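Workshop notebook – Friday, December 19, 2025

Glaze tests, batch 3071 onward

Kiln came down to 200 overnight and I made myself leave the lid shut until after coffee, which if you know me is a big achievement. Cracked it a bit after nine. Mostly good news! The tin white is finally behaving. The celadon is still sulking but I think I know why now, and I'll get to that.

First the white, while it's fresh in my head. This is the recipe Lesego Mofokeng worked out in the fall, with the frit swapped for the Griltach one since our old supplier stopped bagging it in small amounts. I was nervous about the swap. The Griltach frit melts earlier, and the first two tries crawled like crazy around the foot (see the sad tiles in the shoebox, top shelf). For this batch I cut the frit back a little, put the difference into silica, and let the slop sit for three days before dipping. Sieved it twice. No crawling on any of the flat tiles, one tiny bare spot on the L-shaped tile right at the inside corner, and that one might be my thumb. Surface is soft, not too shiny, and it breaks to a warm toast color over the ridges. I love it. I'd put it on a mug tomorrow.

Thickness matters more than I wrote last time. A two-count dip is fine. A four-count dip is where you start to see pinholes, and at six it looks like the skin on old paint. I'm writing TWO COUNT on the bucket lid in marker so please don't anybody wipe it off.

Firing notes for this one: slow start, candled overnight with the peephole plugs out, then medium to cone 5 with a fifteen minute hold. The controller on the Skorov says it topped out at 3249 on its own counter, and I have no idea what that counter is counting (not degrees, obviously, or we'd have a puddle). Dindo thinks it's element cycles since the last reset. I've written it down here in case it turns out to be useful when we change the elements. Witness cones on the middle shelf were perfect, the bottom shelf was a touch under, same as always. I keep saying I'll move the thermocouple and I keep not moving it.

Now the celadon. Three tiles came out gray-green and kind of dirty, like pond water, and one came out lovely. Same bucket, same dip, same shelf! I stared at them for ages. Then I flipped them over and the lovely one is on the porcelain from the Tiongson bag and the other three are on the Tukar stoneware, which has a lot more iron in it than I'd given it credit for. So it's the clay under it, and the glaze is probably fine. I feel a bit silly about the two weekends I spent fiddling with the copper. Going back to the original amount and testing on porcelain only.

If we want that color on the stoneware we'd need a slip under it. I mixed a small jar of white slip this afternoon from porcelain trimmings (dried them out, smashed them up, slaked them overnight in a yogurt tub) and it brushes on nicely when the tile is leather hard. On bone dry it flakes, don't bother. I did a few tiles with one coat, two coats and three coats, and scratched the number of coats on the back. They're drying on the rack by the window under a sheet of newspaper.

Dindo Enriquez came by at lunch with his carved bowl, the one with the leaves, and wanted to know if the new white would fill in the carving. I think it won't at two count. We tried it on a carved scrap with water and food coloring just to see how it ran, which proves nothing but was fun. He's going to cut me a proper carved tile over the weekend at the same depth as the bowl so we can fire it before he commits. He also brought tangerines, thank you Dindo, there are a few left in the blue bowl next to the sink. That bowl is the cobalt one from the summer, by the way, and it's held up really well. No scratching from forks so far, and I've been using it pretty hard.

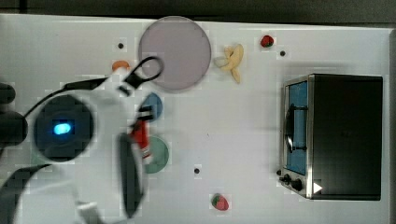 Back to the firing log. I weighed the batch of white dry before adding water and got 1730 grams, so there's enough left in the bucket for a small load of mugs, maybe a few saucers if I'm stingy. It'll want a stir and another pass through the sieve before anyone uses it. Specific gravity was a little high this afternoon. The lid doesn't seal right on that bucket, so I put plastic wrap under it and leaned a brick on top. If it's thick when you get to it, add water by the spoonful and go slow – last time somebody (me) dumped in half a cup and then we spent the whole morning waiting for it to settle out.

Food safety: I did the lemon test on two of the white tiles. A slice of lemon on each, covered, left overnight on the bench, rinsed in the morning. I couldn't see any change in color or shine on either one. I know that's a kitchen test and not a real one, so before we sell anything in this glaze I want to send a cup out to the lab. Lesego has the form from last time, and I'll ask her for it.

Shelf wash is getting flaky on the two oldest shelves. A crumb dropped onto one of the celadon tiles and stuck there. Scraped what I could, wore the mask, vacuumed after. They need a proper grind and a fresh coat and I don't want to do it in the cold, so it's going on the January list along with the thermocouple.

To do next:

Carved tile from Dindo, white, two count, middle shelf.
Celadon at the old copper amount, porcelain only.
Slip tiles through the bisque once they're fully dry, then celadon over all of them.
Order cones, we're down to one box of 5s and a few loose 6s.
Ask Lesego about the lab form and also whether she still has my good sieve.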